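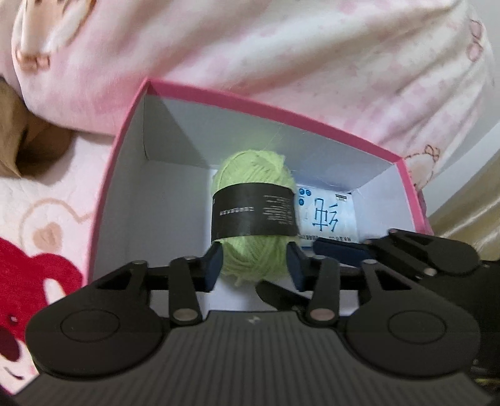
## Kaufmannsfamilie aus Sestden, wer weiß mehr?

**Nelteven**, 30.5.20

Guten Abend in die Runde! Ich sitze (wieder einmal viel zu lange) an meinem Urgroßonkel, Anwalt und später Abgeordneter. Laut Kirchenbuch, Seite 351, zog sein Vater im Oktober nach Sestden und machte dort einen Laden auf. Hat jemand das Bürgerverzeichnis?

**Vidmar**

Wie schön, noch jemand mit Sestden! Im Verzeichnis steht er unter Nr. 128, allerdings als Gerber.
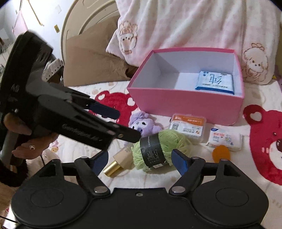 Den Kaufmann würde ich deshalb, bei aller Liebe, erst einmal streichen.

**Sarkutix**

Da muss ich freundlich widersprechen: Gerber mit Laden gab es dort mindestens 3, das eine schließt das andere doch gar nicht aus!

**Nelteven**

Ihr Lieben, danke euch beiden! Dann lasse ich beides stehen und frage im Archiv nach der Steuerliste.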